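This data card covers the bedroom laundry portion of the Posov household set: clothing laid out, straightened, and folded on a bed. It is maintained by Waraporn Kaewkla and Montri Wongsuwan. Questions about garment labels go to Yaowalak Nuchit.

## Contents

- Episodes: 1320
- Garment types: 54
- Label passes per episode: 2
- Last revision: February

## Setting

Folding takes place on the bed itself. In this room the bed carries a summer mat of small tan tiles over pink bedding. The mat is recorded under `surface` as `tile_mat`, and the bedding under `surround`.
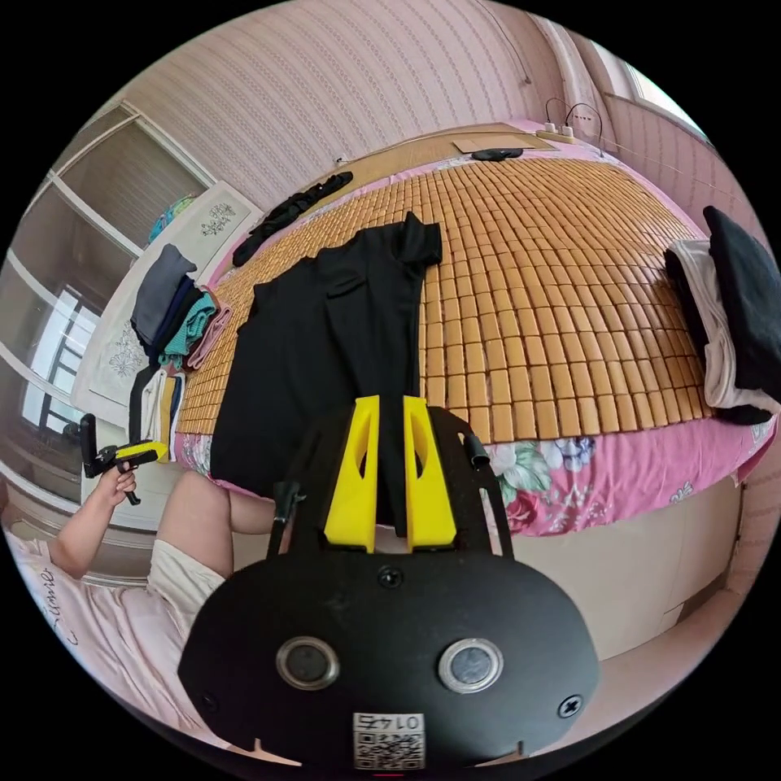 *Black shirt laid over the tile mat, lower hem hanging past the mattress edge.*

A garment that extends past the mattress is tagged `overhang`. Sleeves are labeled separately from the body.

## Other items on the bed

Household items stay where they are and are listed in `context_items`. Folded clothing is entered as a pile - single pieces inside it are not labeled.
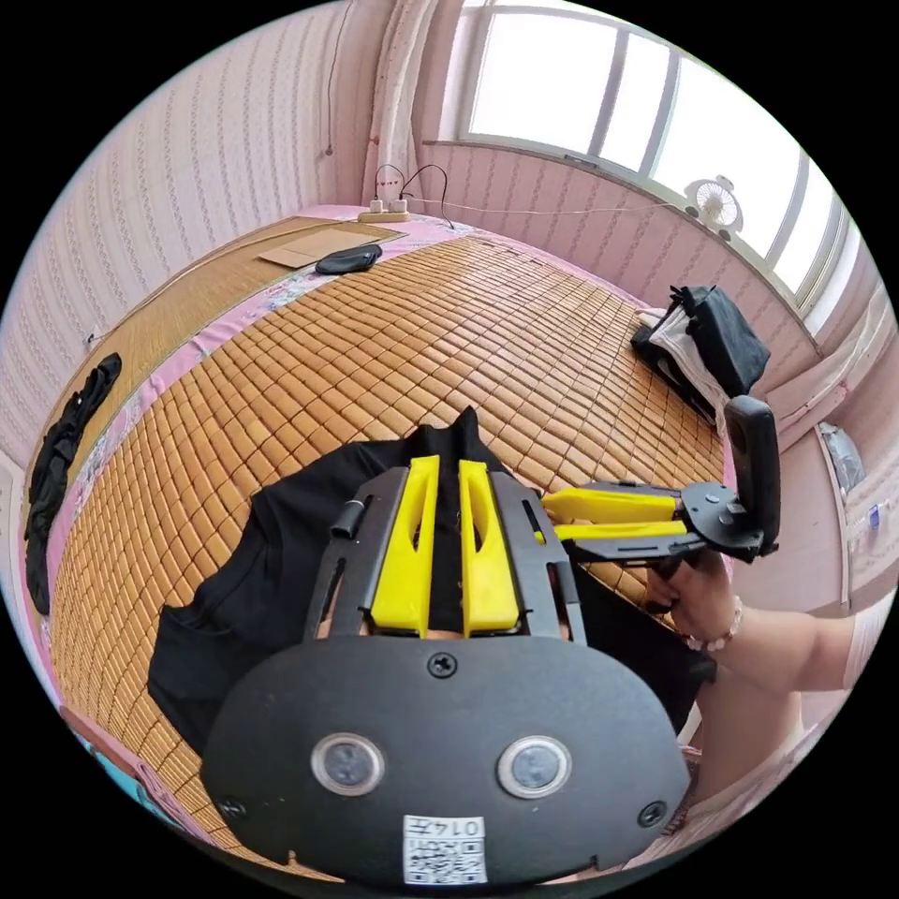
*T-shirt spread flat, with folded black and white clothing at the right edge of the bed.*

Crumpled garments outside the work area receive the tag `unsorted`, including those of the same color as the garment being folded.

## Corners and edges

The `grasp_point` field names the part of the garment being held, such as corner, hem, or collar. 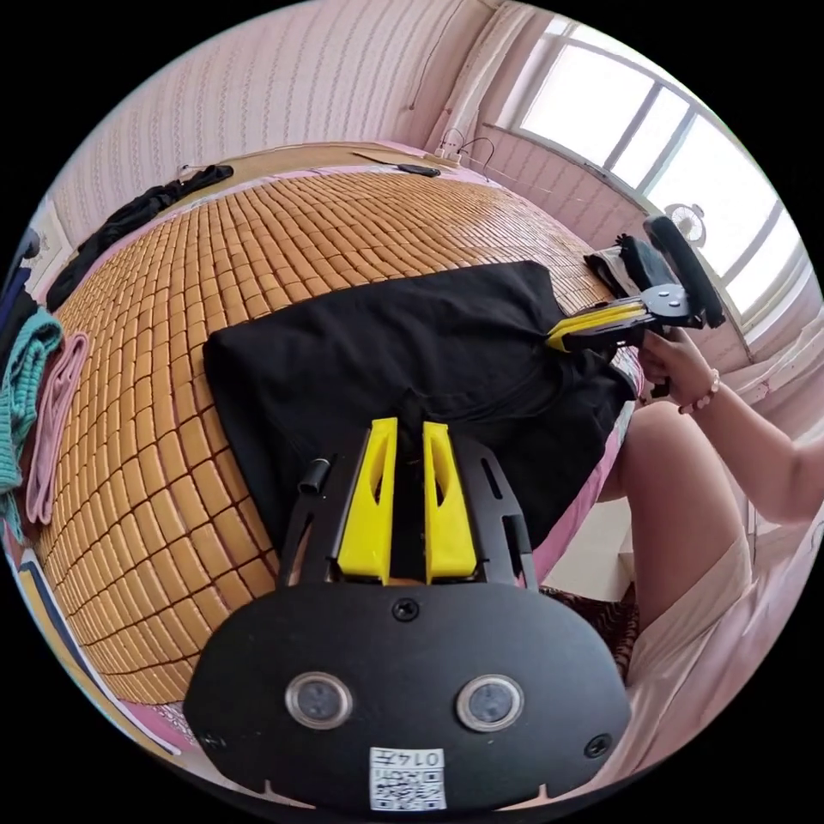

*Right corner of the black T-shirt held; teal and pink cloths along the left edge.*

## Known issues

Dark garments have less reliable collar labels. Some 50 episodes are awaiting review by Chalerm Sukprasert.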